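Stetia cell: equipment plan and data card

Status: draft for budget review, 05/10/2024
Maintained by: Jana Fröhlich
Purchasing contact: Lutz Dreßler

What this file is

This README goes with the Stetia recordings folder. It covers what the cell is made of, what the recordings contain, and what we want to buy before the second cell is built in August. People who only need the file layout can skip to "Folder layout".

Background

Stetia is a desktop PC assembly and service cell. The tasks are memory insertion, cable plugging and unplugging, and drive handling on used office towers. Umora is the planned copy of the cell in the second room. The budget request covers Umora and the spares for both.

The arm and gripper were bought as one order. The table, fixtures and computers were bought or made separately, and that is where most of the unplanned spending went. The first budget had no line for fixtures at all.

Work area

The tower lies on its side on a slatted aluminum table with the side panel off. The fixture plate sits next to it and is 3D printed, so changes to it cost print time and filament only. The processor is left out for these tasks.
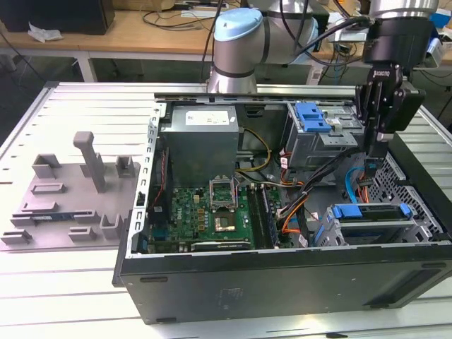
Stetia work area: open tower, fixture plate at left, arm with Robotiq gripper.

What we have to plan for

Table. The slatted top was the right choice. Umora should get the same profile so that fixtures can move between the cells without new hole patterns. Lenz quoted the top and the legs separately. Order both, and ask for the leveling feet on the same quote.

Gripper. One parallel gripper per cell. Finger wear is the real cost. We budget 4 spare finger pairs per year for each cell. Do not order the wide fingers again. They do not fit between the drive cage and the cable runs.

Cameras. Each cell needs one fixed camera and one at the wrist. The fixed view is enough for placing parts on the fixture plate. For connectors it is not, and the wrist camera should not be cut from the Umora request to save money. If something has to go, drop the second monitor.

Computers. Used towers of one model only. Mixed models were tried early on and every change meant new fixture positions. Kondo sells them by the pallet, and the price per unit drops at 100. We do not have storage for that many and will stay with small orders. Check that each unit comes with its drive latches and data cables before signing for the delivery.

Cables. Treat SATA cables as consumables. The connectors loosen after repeated handling, and a loose connector spoils a recording without anyone noticing until review. Buy flat ones in a color that stands out from the black bundle. Blue has worked well so far.

Memory. Modules for the insertion task do not need to work. Ask Lutz for dead stock before buying any.

Labels. Leave the factory labels on the cable bundles. They are useful as landmarks when annotating.

Cable handling

This is the task that uses up the most parts and the most operator hours. The gripper has to reach low into the case, close on a small connector and stay clear of the main bundle and the drive bays. Wrist views are kept at full resolution for this task, which also drives the storage line in the budget.
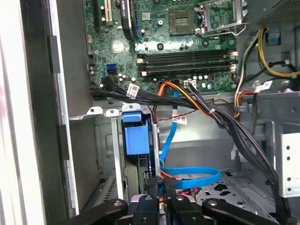

Folder layout

recordings/ holds one folder per run, with both camera streams and the joint log.
fixtures/ holds the print files for the plate and the parts that go on it.
purchasing/ holds quotes and the running parts list.
notes/ holds operator notes, one text file per run.

There are 681 runs in the current release. Runs that were stopped early are included and marked in the operator notes. They are useful for estimating part wear, so please do not delete them.

Known limits

All runs use the same tower model and the same room lighting. Nothing here says how well a task would carry over to a newer case. Joint logs and video have separate clocks and need to be aligned using the start marker.

Part wear was not measured directly. The replacement numbers come from the parts list, which was kept loosely in the first weeks.

Open items before the order goes out

Power: the second room has 2 free circuits. Jana is checking whether the arm controller can share one with the workstation.
Lead time: Lenz has not confirmed delivery of the table top.
Storage: decide between a larger local disk and moving old runs to the archive.
Training: operator hours for Umora are not in the request yet. Lutz needs a number before he can release the purchase order.

Changes to the parts list go to Lutz. Corrections to this file go to Jana.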